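Replacing Damaged Shingles Around a Plumbing Vent

Posted in Roofing How-To, October 2022

Most leaks we get called out for are not in the open field of the roof. They are at a pipe, a wall or a valley. A plumbing vent is the easiest of these to fix yourself if the roof is a walkable pitch and the shingles still have some life in them. If the roof is steeper than 6 in 12, or the decking feels soft underfoot, call a roofer.

You will need a flat bar, a hammer, a utility knife with hook blades, a caulk gun, a tube of roofing sealant, a new vent boot sized to your pipe, a handful of matching shingles and a box of 1 1/4 inch galvanized roofing nails. Measure the outside of the pipe before you buy the boot. A 3 inch plumbing pipe measures 3 1/2 inches across on the outside, but boots are usually sold by the nominal size, so read the label.

Pick a dry, mild day. Shingles crack when they are cold and scuff when they are hot. Mornings in June are fine. Afternoons usually are not.

Step 1. Break the seals. Slide the flat bar under the tabs above the pipe and work it side to side until the adhesive strip lets go. Start two courses up from the boot. Go slowly -- a torn shingle here means one more to replace.

Step 2. Pull the nails. Each shingle is held by its own row of nails and by the row from the course above, so both have to come out. Lift the upper shingle, get the bar under the nail head and pry.

Step 3. Take off the old boot. Cut any sealant around the flange first. Lift the boot straight up over the pipe. Check the decking for dark stains or soft spots. Stained wood that is still hard can stay. Soft wood has to be cut out and patched before you go any further.

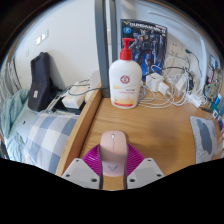 Jinfeng Dai wrote in to ask whether the old boot can stay in place with a new rubber collar slipped over it, having done it that way on a garage with no trouble so far. It can, if the metal flange is sound and only the rubber has split. We used collars on part of the Karaca job, a row of rentals with 154 vents, and they are quick to put on. On a roof with more than ten years left in it we would still change the whole boot.

Step 4. Patch the underlayment. Cut a square of ice and water membrane with a hole slightly smaller than the pipe and press it down tight. Tuck the top edge under the existing felt so water runs over the patch.

Step 5. Set the new boot. The lower edge of the flange goes on top of the shingles below it. The sides and the top go under the shingles. Nail the top corners and the sides near the edge, and keep nails out of the bottom except for one at each lower corner, covered with sealant.

Step 6. Put the shingles back. Work from the bottom up. Cut each one to clear the pipe by half an inch. Use 4 nails per shingle, set on the nail line and driven flush. Overdriven nails cut through the mat and will not hold in wind.

Step 7. Seal the tabs. The factory strip will not grab well a second time. Put a dab of sealant the size of a quarter under each tab you lifted and press it down.

Check the attic after the next hard rain. Ilgın Şimşekoğlu, on our Tesier crew, leaves a sheet of cardboard under the pipe for a week, and drips show up on it clearly. If the cardboard gets wet and the boot looks good, check the pipe itself for cracks -- then look at the next penetration uphill.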